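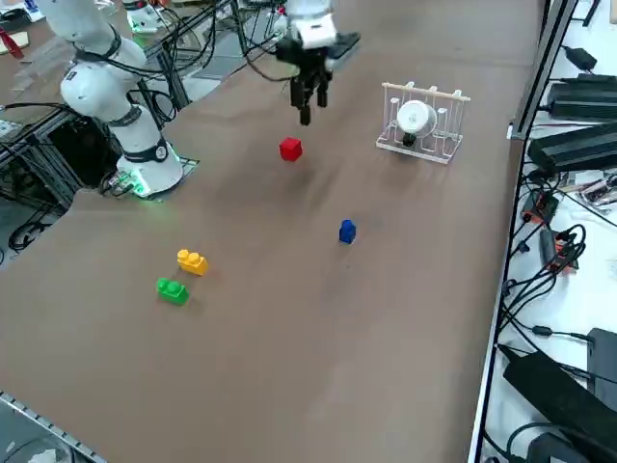 The two-arm cell, blocks on the table and the dish rack at the far side.

This is a write-up of the maintenance I did on the cell in August, mostly so that I can find the settings again. The cell is two white six-axis arms on one table, each with a two-finger gripper, and a separate bench strip behind a rail for the power supplies. We call it Purkine, after the project that paid for the table.

The complaint was drift. Taught positions that had been fine at the start of the month were landing off to one side by the end of it, and only on one arm. With toy bricks you notice quickly, as one finger touches before the other and the brick turns in the grip. With the cup on the rack you notice later and it costs more.

I checked the mounting first. Each base sits on its own metal plate, bolted down to the profile underneath. Two of the four bolts on the bad side took a further quarter turn before they reached torque. I took all four out, cleaned the threads, put them back with medium threadlocker and tightened them crosswise in two passes. Then I left the cell overnight with the arms parked before measuring anything.

Next was the tool data. The controller held a payload of 1158 g for that arm, which was right for the old fingers. The present ones are lighter, and the figure had never been changed. I weighed the gripper with its cable and the adapter on the kitchen scales and entered 597 g for the part that had been guessed at. Centre of mass I worked out by balancing the assembly on a rod in two directions. Crude, but the arm no longer sags when it goes into hand guiding. 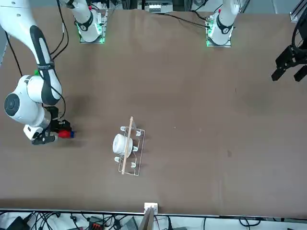

The cable run took longest. The gripper cable comes out at the wrist and has to follow the last joint through its full range, so it needs a loop, and the loop needs to be big enough without catching on the other arm. Mine had been tied too short at the forearm. At the far end of the wrist rotation it pulled on the connector, and the gripper dropped off the bus for a moment and came back with its zero in a different place. That accounts for at least part of the drift, and for most of the faults in the log.

Rüdiger Hollmann, who built the first version of this cell, suggested hook-and-loop straps in place of cable ties. I used Jotelell ones, 20 mm wide. They hold well enough and can be shifted without cutters. The settings for the loop are now:

1. Strap the cable at the forearm with the last joint at zero.
2. Turn the joint to one limit, then the other, by hand at low speed. The cable must stay slack at both.
3. Bring both grippers over the middle of the table and repeat. Look for cable crossing between the arms.
4. Run the block routine 3 times at reduced speed: pick up, carry, hold low over the table, set down. Watch the fingers as they close.
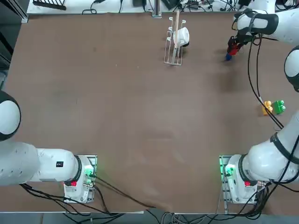
What is still open

The bench strip needs doing properly. Supplies and adapters lie where they were put on the first day, and tracing one lead means lifting all the others. I have a Windeo cable tray on order and will label both ends of everything when it goes in. I would also like a Rowlands terminal block there to replace the loose connectors, but that means a full shutdown.

The drift has not come back so far. I will measure again after another month of running and put the numbers under this post.

Posted 19 Sep 2018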